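About Niltirach

Niltirach is a small school of bookkeeping on the second floor of the old Katayama building in Sivatport, above a shop that sells lamps. We teach adults to keep accounts. Some of them run bakeries, some of them mow lawns for a living, and a surprising number are musicians who have received a letter.

The school opened with one classroom and a ledger that did not balance. The difference was 43 dollars. Toshio Fukuda, who founded the place and still teaches the evening class, never found it, and the page hangs by the front desk where new students can look at it while they wait. Several have offered theories. One was pretty good, but it required a second stapler.

We offer two courses. The first is called Orier, after the street where we used to rent, and it runs for ten weeks. You learn to record what comes in, record what goes out, and keep the two from being introduced at parties. By week four most people can read a bank statement without making tea first. The second course is for those who finished Orier and came back anyway. It covers payroll, sales tax, depreciation and the correct way to talk to an accountant who charges by the quarter hour.

Classes are kept to a size where you can't hide. We have taught up to 300 people in a year, which was too many, and we ran out of chairs in May and borrowed some from the lamp shop. They were very nice chairs. We have gone back to smaller numbers.
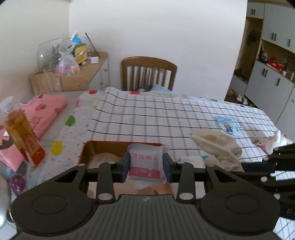
By Tomoyo Hirano, School Office
Posted 3 July 2012

I was asked to write the rest of this page on the grounds that I answer the phone. Most callers want to know three things, so I will put them here and see if it makes any difference.

You do not need to be good at math. You need to be able to add, and we have calculators for that. What you do need is your paperwork, in whatever state it's in. Bring the envelopes unopened if you have to. Toshio has seen worse, and will tell you about it.

We do not give out a degree. You get a certificate on decent card stock with your name spelled the way you wrote it on the form, so please write clearly. There is a gentleman in town who is certified as Grog.

We can't do your taxes for you. We can show you how to do them, and sit nearby looking sympathetic.

The office is in room 141, at the top of the stairs and to the left. The sign on the right-hand door still has our name on it, but that is a dentist now. Office hours are nine to four, with a gap for lunch that moves. If the phone rings out, leave a message and say your number twice.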